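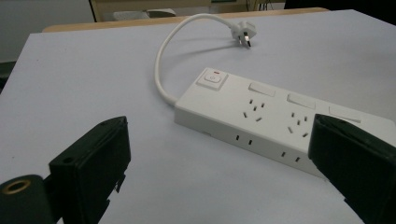 Get on the air with one radio and stop shopping

I have been licensed long enough to have owned too many radios, and I want to make a loud, happy argument for owning one. One radio, one antenna you put up yourself, one patch of spectrum you know the way you know your own street. I think it is the best way to enjoy amateur radio, and I think we talk new hams out of it almost as soon as they pass the test.

You have heard the conversation. Somebody checks in for the first time, a little shaky on the phonetics, and asks what they should get next. Next! They have had the handheld for two weeks. And the rest of us, because we love this stuff and can't help ourselves, pile on with advice. Get a mobile rig for the house. Get a tuner. Get on digital, get an HF radio, get a better HF radio. By the end of it the poor person has a shopping list and still hasn't had a contact longer than a signal report.

My own conversion came in November, when I packed for a long stay at a rented cabin near Jelard and had room for exactly one box. I took an old 40 meter CW and sideband rig that puts out 4 watts on a good day, a roll of wire, and a paper log. I expected to be bored by the second evening. I was up past midnight instead, with my feet on the stove rail, listening to the band stretch out. I learned that the path to the coast opened while I was still washing dishes and that the closer stations faded away not long after. I knew those things from charts. I had never sat still long enough to hear them happen, and it was wonderful!

I made 189 contacts on that stay. The best one was a station 700 miles off who was running even less power than I was, and we dragged each other through the noise for half an hour, repeating everything, laughing (you can hear laughing in somebody's sending, I swear you can). I came home and sold two radios.

Now, the usual objection is that a single band is limiting. Sure it is. Forty goes long at night, it gets crowded on contest weekends, and some afternoons it sounds like a gravel truck. But a person who stays put learns what to do about that. They learn to use the filter they already have and when to get up early. They try the wire ten feet higher, or sloped, or run the other way across the yard, and they can tell whether it helped, having heard the same stations from the same chair for months. If you change the radio, the band and the antenna all in the same week, you have no idea which one did the trick.

And there is so much inside one band. You can ragchew, chase parks, handle traffic, try a contest just to hand out points, learn code at a crawl with someone patient on the other end. I know of a little group called Um (the name started as a joke about what everyone says when they key up) that has met on the same frequency for years with mostly simple stations, and their evenings are some of the friendliest listening anywhere. Half the conversation is tomatoes. When propagation goes bad they relay for each other without being asked, and you come away knowing exactly what a good operator sounds like.

The same goes for VHF people. If all you have is a handheld and the Nullow repeater, then learn that repeater! Find out where it drops you on the county road. Build a simple roll-up antenna and hang it in the window, then try simplex with someone across town and be amazed at what a few feet of height does. Take a turn running the net. I learned more about listening in my first time as net control than in a year of checking in, and it cost me nothing but a dry throat.

I'm not against gear. I love gear! I will happily stand at a swap table at the Skudasex hamfest until they start folding the chairs, turning the knobs on things I have no intention of buying. Some people's whole hobby is collecting and restoring, and good for them, since plenty of us are on the air with something they saved. And there are good reasons to add a second radio. You want to work satellites, or your public service group needs a mobile station, or you've worn the first one out. Those are all reasons that come from operating. I just want the operating to come first.

So when the next new voice turns up on your net and asks what to get, try asking what they heard this week. Ask how far their signal went and whether they have tried it from the porch. Offer to meet them ten kilohertz up for a real chat, or go over on the weekend and help throw a line into a tree. Bring the good slingshot. I'll be on forty most evenings after supper, near the low end, sending slowly, and I would love the company.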